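Home | Projects | Reports | Contact

Progress report: bench automation, Pusolow laboratory
19 Jul 2020
Gediminas Avotiņš, automation lead
Last updated by: G. Avotiņš

Work in this period covered the cell layout, the handover between the liquid handler and the robot, and the staffing plan for the sample preparation group. Spending is within the amount approved in January. The Mirley site is not included and will be reported separately.

The layout is being worked out in simulation before any bench is moved. The liquid handler stands on the table with the robot behind it, and a low stand next to the deck holds labware. We ran 168 simulated transfers between the stand and the deck. Of these, 751 seconds in total were lost to waiting, nearly all of it while the robot held position for the pipetting head to clear. Seven transfers ended with labware badly seated on the deck. Tilted boxes are logged as faults and the run is stopped; the software does not attempt a recovery.

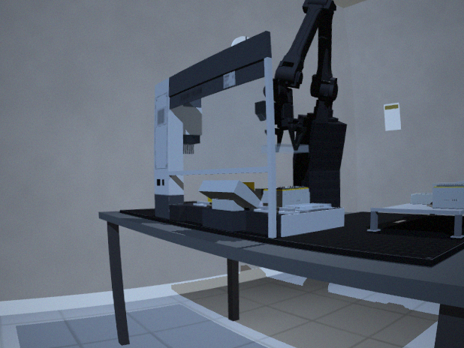 Figure 1. Simulated cell: liquid handler, robot and labware stand. One box-shaped object is tilted over the deck.

The seating faults have been passed to Veno, who supply the motion software. Their first suggestion is a slower final approach and a check of the box angle before release. Both changes will be tested in simulation in the next period. If the faults remain, the stand will be moved closer to the deck and the reach recalculated.

Six technicians now prepare plates by hand on a rotating schedule. Under the draft plan none of these posts is removed. Manual pipetting would drop to urgent and nonstandard samples, and the time released would go to loading the stand, clearing faults and checking results. The technicians have reviewed the draft and raised two points. Loading should be possible without leaning over the table, and whoever clears a fault should not also have to sign off the affected plate. The first has been added to the layout requirements. The second is with the quality group.

Training content is being written with Petrauskas. The section on stopping and restarting a run is complete. The section on fault clearing depends on the outcome of the seating tests and is on hold.

Open items: approval to order the bench guard; a decision on evening running, which the staff plan does not yet cover; revised transfer times from Veno.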